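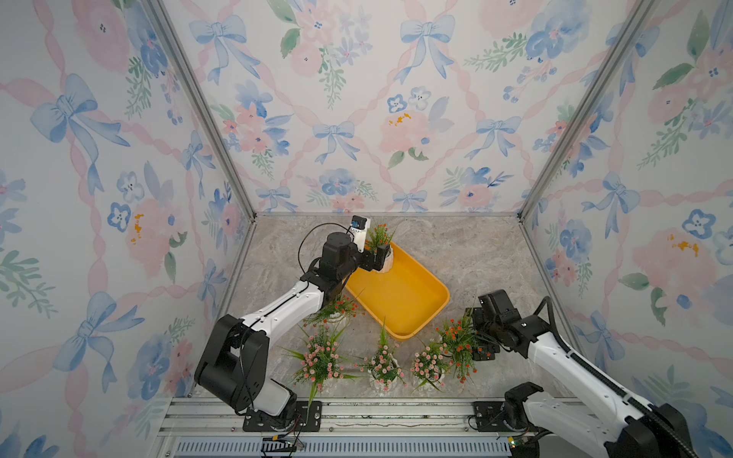

Wallpaper rental scheme promises a lot for 10 a month

2021-05-25

Tamico, the home furnishings firm, says it will let tenants rent peel-off wallpaper by the month, starting with floral prints and moving on to plainer designs in January. A wall's worth costs £10 a month, with a minimum term of 4 months, and the firm claims the paper comes away "without a trace".

That claim deserves a closer look. The small print says the promise holds only on walls painted with a "suitable" finish, and leaves it to the customer to find out whether theirs is one. Anyone who has rented a flat with six coats of landlord's magnolia may wonder how they are meant to do that.

Tamico points to a trial in Jostel, where it papered rooms in 267 rented homes and had, it says, very few complaints. It would not say how many, or how long the paper had been up when people were asked. The trial was run by Sobczak, which also makes the glue.

Then there is the cost. Keep the same wall for two years and the bill comes to £240, and the paper still has to go back. Rolls with a similar pattern can be bought outright for far less.

The firm hopes to sign up 1,000 households in its first year. Rival Zumari dropped a similar plan before launch and has not said why. Deposits, Tamico confirmed, remain a matter between tenant and landlord.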